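Toshio Minami
24/07/2020

Many people asked me how we do the laundry table now, so I write it as a thread. It is only about folding. For washing I am still a beginner and I shrink things.

First, the old way. We folded on top of the dryer. The dryer shakes, the socks walk to the back, and then they live behind the dryer. When we finally moved it away from the wall in July, I pulled out a pillowcase that I had been blaming on Sunita Tripathi for months. I have apologized to her.

So we took the wooden table from the old meeting room and put it along the white wall. I did not choose it for laundry. It was the only one that went through the door with the legs on.

The table came from Głowacki, the used furniture place near the bridge in Rirkbridge. We paid 50 dollars for it, and they carried it to the van for us. The man there told me to never put a wet thing on it. I said of course. He looked at me like he already knew.

I have put wet things on it two times. Both times it was a bath mat. I am not proud. I wiped it fast with an old T-shirt and the mark went away by the next morning.

Now we have a rule and the rule is: if it is damp, it goes back in the dryer or on the line. It does not "rest" on the table. Sunita wrote this on a paper and taped it to the door, and she put my name at the bottom as if I was the author of the rule.

How do I know if it is damp? For a towel I press it to my cheek. The hands lie when they are cold, but the cheek is quite good. For jeans I check the pockets and the waist, because the legs are always dry first and they make you too confident.

Next thing is the basket. It must stand on the table, at your left side if you are right-handed. I did it on the floor for years and bent down for every single sock. My back is much happier now, I can recommend it to everybody over thirty.

Somebody will write that a basket on the table takes the place for folding. Yes, it takes some. But a big table with the basket on it is still better than a small table with the basket on the floor. For bed sheets we move it to a chair.

The basket is gray plastic with small holes in the sides. I had before a nice one of willow, a present, and it pulled threads from my sweaters until I had a sweater with a kind of fringe. Plastic is not beautiful but it lets go of the clothes. 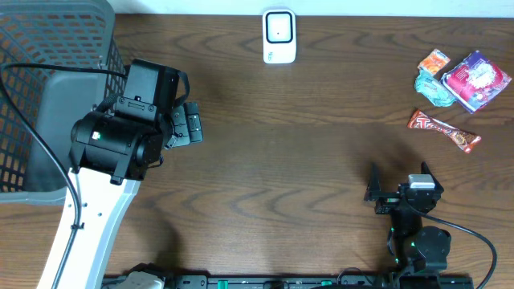 Rirkbridge Wash & Fold Club — Folding Table Team

I really like the lines in this wood. They go wavy across the table, in arcs, and when I fold a shirt I look at them more than at the shirt. It is maybe why my shirts look like this.

They are also a little bit useful. The lines run more or less from side to side, so I put the edge of the towel along them and my fold comes out less crooked. Sunita says that a table edge does the same job and is really straight. She is right, but I like my way.

One problem with brown wood: a brown sock is invisible on it. I lost one for a whole evening and it was lying in front of me. White socks and light towels are easy. If you have many brown clothes, put a light sheet over the table first.

My order for a mixed load, if it helps somebody. Big things first, so the basket becomes lower fast and you feel that you are good at this. Then shirts. Then everything small at the end, when you can sit down for it.

Towels: in half the long way, in half again, then in three. The folded side looks to the front of the shelf. I learned it from my aunt, who worked in a hotel, and she would come to my apartment and turn my towels around without saying a word.

T-shirts: face down, sides to the middle, sleeves back, then up from the bottom two times. If the neck looks at you at the end, it is good. If you see the label only, start again or put it in the drawer of the person who will not complain.

Fitted sheets: I put the corners one into another, I lay it on the table, I make it flat with my arms and fold what is there. It will be a soft package with a fat side. I accept this. I watched a video with 37 steps and my sheet was the same.

Socks: please do not make the ball. The ball kills the elastic of the top one. Lay them together and fold once. They will stand in the drawer like little books, and you can see which one has the hole before you are already in your shoes.

Small things you should keep away from the table: pens, coffee, the dog. Bella is a very good dog but she believes that a warm towel is for her. We close the door now when the dryer makes its sound.

About crumbs and lint. We wipe the wood before every load with a dry cloth. It sounds too much, but black lint on a white shirt is a very sad thing when everything is already clean and folded and you have to shake it all out again.

For the cloth itself: soft cotton, no spray. One time I used a lemon spray and the napkins smelled like a taxi for one week.

The inside bottom of the basket also needs a wipe, and many people forget it. Dust goes down through the clothes and stays there. I turn the basket over the trash bin, knock two times, and then wipe it. The holes I do with an old toothbrush, but only when I am in the mood — maybe once in a season.

And do not use the same basket for dirty and for clean without wiping it. I know that we all do it. I did it too, with the clothes after painting the fence, and the next clean load had small green dots. The fence looks good, thank you.

Somebody asked about the height. If you stand straight and your hands lie flat on the wood with the elbows only a little bent, it is right. Ours is a bit low for me and very good for Sunita. We do not put blocks under the legs, we tried it and I did not like how it moved when I pulled a blanket.

Also the light. The lamp should not be behind you, or you fold in your own shadow and find the stain only when you are dressed and already on the bus. I found a tomato stain on my sleeve this way, during a job interview. I kept my arm under the table. I got the job, but not because of the shirt.

For the detergent question, which comes every time: we use Elano, the one without smell, and less of it than the cap tells you. When I used a full cap the towels became hard like bread. Now they are soft, and the bottle lives much longer.

And for those who want to know how long it takes: I do not know. I listen to the radio and when it is folded, it is folded. If I look at the clock I begin to do the sleeves badly.

What I still cannot solve is the bag with single socks. It hangs on the door and it only grows. Sunita wants to cut them for cleaning cloths. I want to wait a little more, because the gray one with stripes came back after half a year — it was inside of a duvet cover.

If you have a good way for duvet covers, please write it under this post. I mean for one person alone, with short arms. I will try everything except the one where you go inside of it, I already did this and I had to call for help.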